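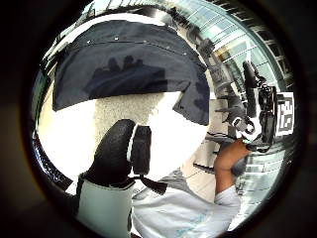

Grip and Glove: A Morning With the Handheld Units at Covar

I got an invite last month to come see how the folks at Covar look after their handheld gripper units, and of course I said yes (I'll go anywhere there's a workbench and a pot of coffee). I figured I'd stay an hour. I stayed until lunch.

If you haven't been following along, Covar runs a small fleet of hand-carried grippers that people use to record everyday jobs, so that a robot arm can learn from them later. There are 12 units in all, and the one I spent the morning with goes by Wouters. Every unit has a name, and don't ask me where they get them. The one on the next hook is Grusness, and it was waiting on a new cable.

What I wanted to know was pretty simple: what does it take to keep one of these things working day after day? The answer is mostly small stuff, done in the same order every time. The black-and-white square marker gets looked at first. It needs to be flat and clean, with no lifted corners, and it has to sit square on its mount. A marker that has crept even a little can spoil a whole session of recordings, and you won't know it until someone sits down to process them. The crew at Covar used to check theirs at the end of the day. Now they do it before anybody leaves the building, and from what I heard the grumbling lasted only a week.

Next come the lens and the cables. The lens gets a dry cloth, never a spray. The cables get run through the fingers from one end to the other, feeling for a kink or a soft spot, and then each plug gets a gentle tug. I asked if I could try it and they let me! I missed a nick in the jacket that the tech beside me found in two seconds flat, so that was humbling.

The part I liked best was the jaw check. You close the gripper all the way, open it all the way, and do it again, 60 times, while the software watches how far the fingers travel. If the closed position drifts, the little screws at the base get backed out and reset with a hex key that lives on a string so it can't wander off. Wouters needed it that morning. It took three tries to get the number to settle, and there was a small cheer at the bench when it did.

Then it's time for the fit. People hold these for long stretches, and the way you hold one matters a lot more than I would have guessed. One hand goes up high on the black body, clear of the lens and clear of the marker. Gloves are a matter of taste. A good black pair with a bit of pebbled texture gives you a nice feel for things, and a loose sleeve should be rolled so it can't drift down over the hardware. Straps and cords get tucked in too, at least in theory – I saw plenty of them dangling.

I also learned that outdoor light is its own headache. Bright white surfaces can wash right out to nothing, and a big glass building throws the sky back at you. The folks at Covar do a short practice clip wherever they're going to work and look at it on the spot. If the white parts have gone blank, they'll turn to face another way or drop the exposure a notch. It adds three minutes, and it has saved them from a few long walks back.

The mounts themselves come from Atitz, a small shop that prints them to order and will redo one if you send the old part back. The current version is number 38, if you can believe it. Most of the changes were tiny: a rounder edge here, a deeper slot for the cable there. The tech I talked to had a drawer full of the old ones and could tell me what was wrong with nearly every one of them, which I enjoyed more than I probably should have.

A new batch of mounts is due in January, and Grusness should be back on the job before then with its fresh cable. Covar is also writing up the whole morning routine as a one-page checklist for other teams that run the same kind of unit. I asked for a copy and I'm told it's on the way, so I'll post a note when it lands in my inbox.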